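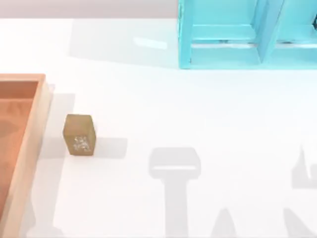 Kelmendi replied to the circulated draft that a machine which clears a table only when the tray is already in place has not yet learned the chore, and asked that this entry deal with the point before anything else. The objection is accepted in part. In the current trials the tray and the shelf keep fixed positions, and setting them out is not counted as part of the task. Whether it should be counted is left open until the October review.

Notebook entry, 13 Aug 2026
Project Peris, simulated tidying tasks

Purpose. Stakmont has asked whether a two-arm station could take over the small put-away work done at the end of a shift: clearing a bench, returning cups and bottles, placing loose parts on a shelf. The same question applies to a kitchen counter. All work recorded here was done in simulation. No hardware time has been requested.

Method. Each trial is limited to 60 seconds. A trial passes if the named object is at rest in the named place when time runs out and nothing else has been knocked over. Partial credit is not given. The set stands at 200 trials.

Shelf placement. This remains the weakest part of the set. The arm must bring the object over the front rail and let go of it between two partitions, and most failures are contacts with a partition on the way in. A person doing the same job tilts the hand without thinking about it. The present controller holds the wrist at one angle for the whole approach, and changing this is the first item for the next revision. 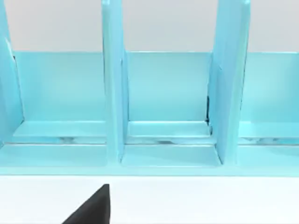

Shelf compartments, empty, with one fingertip in front of the rail.

Of the failures logged, 37 were on the shelf task. In 9 of these the object was released correctly and then tipped over. Those cases should be reviewed separately, as the fault may lie in the friction settings and not in the motion. The values were carried over from Jatosach and have not been checked against a real surface.

Tray work. Results are better here. The rim gives the controller a clear boundary, and a small error in position usually does no harm. Bottles need more care than blocks. The liquid in a bottle is treated as part of a rigid body, so the simulation says nothing useful about sloshing. No claim about handling open containers should be drawn from these trials.

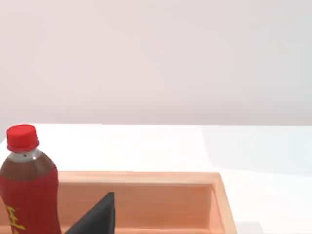
Red bottle and gripper finger at the tray.

Spacing between the finger and a neighboring object is to be logged from now on. At present it has to be worked out again from the joint records, and this takes longer than the trial itself.

Cups. Grasp force was lowered before this session. The earlier value was set for solid blocks and would not be suitable for a thin cup. The new value has been entered in the shared settings file; please do not overwrite it when running the block trials.

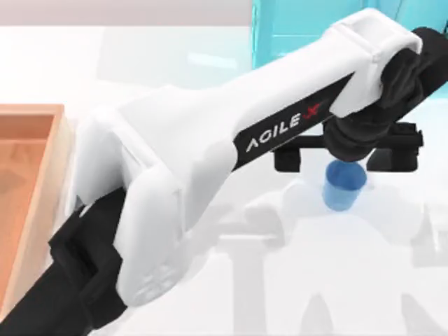

Blue cup held just above the tabletop.

Assessment to date. For single objects on a clear table, the work can be described as within reach. For a bench as it is normally left, with items touching or stacked, it cannot. Speed has not been compared with that of a person, and the reply to Stakmont should say so plainly.

Open items: wrist angle on shelf approach; friction values; spacing log; wording of the answer to Kelmendi on tray and shelf setup.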